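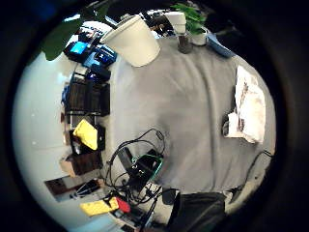 A large white paper cup on a table, with potted greenery close by.

Opinion | Packaging & Waste

Print this page | E-mail this article

A paper cup is a composite. The fiber gives it stiffness, and a thin plastic lining keeps the liquid in. Most mills cannot separate the two at a profit, so the recycling symbol on the sleeve promises more than the local plant can deliver.

The town of Brurska should drop its cup collection bins and charge a deposit on reusable cups instead. A reusable cup has to survive enough trips to pay back the energy used to make and wash it. At 80 trips the case is easy. At 3 it is lost — and return rates depend on where the drop points are. Put them at bus stops and office doors, publish the return figures each November, and set the deposit high enough to be missed.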